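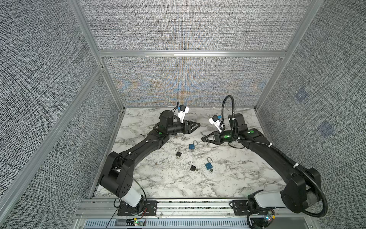 Rosaire Cormier asked at the May open day whether the Giromo cell can be seen running before an order is placed. It can — demonstrations are held at Drevthorpe, and visitors may bring their own small parts.

Giromo two-arm bench cell
Two arms with parallel grippers, wrist cameras, aluminum extrusion enclosure
Item no. 957
Lead time: 27 working days
Demonstration length: 95 minutes, up to 4 visitors
Bookings: Theda Reinholz, Grotance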